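8 Mar 2022 – Brirkell Creek, lower reach

Walked in from the Grondon Road footbridge and did the bank pins first. Pins 1 to 4 fine. Pin 5 has gone, along with the bit of bank it was in, so I put a new one in 311 mm back from the edge and flagged it orange. Update the sheet before anyone compares it with September. 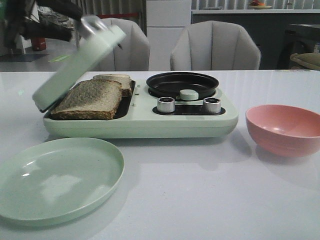 Turbidity at the weir pool 265 NTU, well up on last visit. Creek was still the colour of milky tea as far down as the Evaren Park boardwalk. Took two bottles there and one at the mouth. The mouth bottle has a chipped lid – decant it first.

Willow regrowth on the left bank is worse than the map shows. The stretch below the old Orbán mill site needs cutting again, 100 m at least. Native sedges planted on the inside bend are holding, apart from the bottom row, which is under silt.

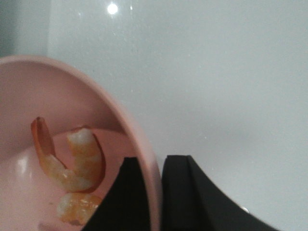 Two cooked prawns, pink bowl.

To do:
replace staff gauge screws (rusted)
charge the spare logger
ask council for the gate key – ours no longer fits

Logger download is on the shared drive, not yet checked for gaps.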